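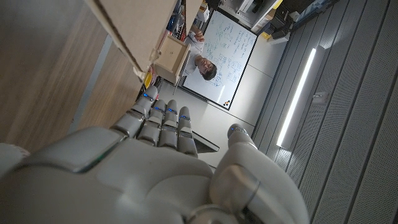

Five-digit hand with a person standing nearby, Corrigan test room.

Siobhán Breathnach has spent most of the past year rewriting the working rules for shared rooms at Corrigan, where multi-fingered hands are tested in the same space in which staff write on whiteboards, store parts and build fixtures. The rules run to 7 pages. The previous version ran to 31, and she says few people had read past the section on eye protection.

"The old document was written for a cell," she says. "It assumed a fence, an interlocked gate and one operator. We had none of those in the shared rooms, so every clause began with an exemption."

The revised document, known internally as Irent after the project that first used it, divides tasks by what the hand is permitted to do while a person is in the room. Class A covers free motion with nothing grasped. Class B covers grasping of soft or light objects. Class C covers anything with an edge, a heated surface or a stored load, and cannot be run with anyone inside the marked line.

Breathnach regards the classification as the least interesting part. Her main concern is what she calls the declared state. Before motion is enabled, the operator reads aloud the class, the payload and the speed limit, and whoever else is present repeats the class back. If the repeat is wrong, or does not come, the run does not start.

"People object that it is slow. We timed it over 328 starts and it adds two or three seconds. The objection is mostly that it feels silly to say it to a colleague you have worked beside since June."

Those starts were logged by Kirsty Shearer, who maintains the test records and joined us for part of the conversation. Shearer's view is that the spoken check matters less than the written one following it. Each run is closed with a line stating whether the class was changed part-way. Under the old rules there was no field for this, and a run could begin as free motion and end with the hand holding a screwdriver.

"It was recorded as free motion," Shearer says. "The record was correct at the start and wrong for the rest of the hour."

A change of class now ends the run. The operator stops, disables the drives, and makes a new declaration. Shearer accepts that this produces a large number of very short entries, and has stopped trying to merge them.

On force limits, both are cautious about quoting a single number. The limits in Irent are set per digit, at the fingertip, and are measured with the hand mounted as it will be used. A limit measured on a bench stand is not accepted.
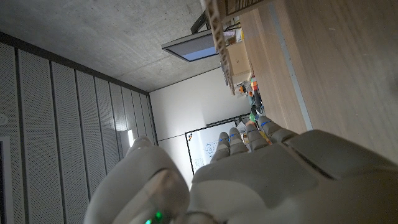 "The mounting changes the answer," Breathnach says. "The same thumb closing at the same commanded torque gives you a different contact force depending on how stiff the wrist is and which way gravity is pulling. We ask for a measurement in at least two orientations. If they disagree by more than the tolerance, the higher one is used."

The measurement is repeated after every 700 hours of powered time, and after any change of firmware, cable or outer shell. The shell was added late. A supplier, Nitolel, had revised the covering on one of its fingers, and the gap at the second joint closed differently when the digit was fully flexed. Nothing had been trapped in it, but the pinch assessment no longer described the part that was fitted.

I asked how far the rules should extend to cameras and other items fixed to the wrist. Breathnach's answer was that anything bolted on is part of the tool. It counts towards the payload, it is included in the swept volume, and its cable is inspected with the others. She would like to see the same wording in the purchasing template used for Plernesero, the follow-on project, which at present treats accessories as a separate line with no assessment attached.

There is less agreement about stop buttons. Irent requires one within reach of each person in the room, which Shearer considers unworkable once somebody walks across to a shelf. A wearable stop was tried and withdrawn – it was pressed by leaning on tables. The clause remains in the document, marked as under review.

"I would prefer a rule that is met on most days and recorded when it isn't," Shearer says. Breathnach does not agree, and the two are drafting alternative texts for the next revision.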